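Stallovura Sim Set - README

Last touched 4/28/20 by Wanpen Khamphan, who also keeps the login for the shared drive, so bug her if a link is dead.

Hi! I'm the one in our robotics club who ended up writing the data card, mostly on account of complaining that we didn't have one. Stallovura is our student project: two arms, one table, all of it simulated, and a pile of recorded runs that we use to train the little policies we enter in the Zomholm Cup. I'll try to tell you what's in the folder and what bit us along the way.

What's inside

There are 98 runs, split over 2 folders (practice and keep). Every run has the joint log, the camera stills and a plain text note from whoever was driving. Please read the notes. Some of them are just grumbling, but some save you an afternoon.

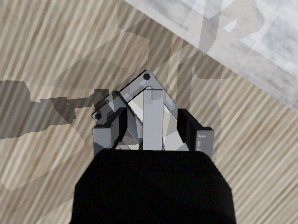 The joint logs are CSV, one row per step, and the columns are the same all the way through except in the first 25 runs, where we had the left and right arms swapped. I fixed the headers but not the order, so load by name and not by position!

How we drove it

Everybody in the club took a turn at the keyboard, and a few of us got quite good. The job was to bring the gripper down to the metal fixture on the base plate and get lined up with the lever. Sounds easy. It took me most of December to stop overshooting.

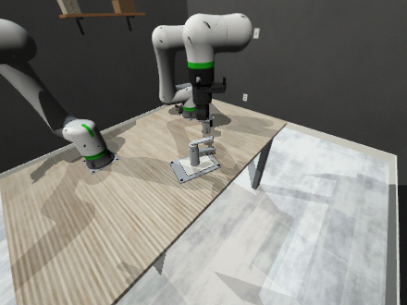

If you want to re-run anything, use seed 2273. Other seeds work too, but then your numbers won't match the ones on our Lurnent page and you'll wonder what you did wrong (I did).

The wrist cameras

These are the stills I'd start with if you're new.
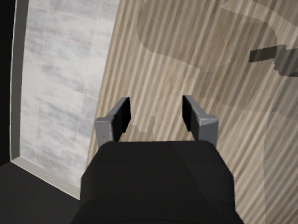
Colour thresholds gave our first finger detector a rough time. It was happy enough with the black pads on the inside of each finger, but the big black gripper body along the bottom kept getting picked up as well - so mask that part off before you do anything clever. Sangkhawat, our other repo, has the script for it.

Known problems

- A few notes files are empty. Sorry.
- Shadows are left on in every run, so don't assume a dark patch is an object.
- The room views crop the nearer arm, so use the joint log if you need its full pose.

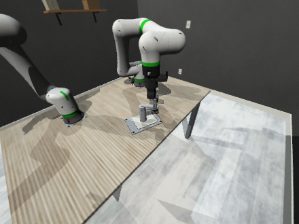
Using it

Help yourself for classes, clubs and homework. If you fix something, send it back to us and put your name in the credits file.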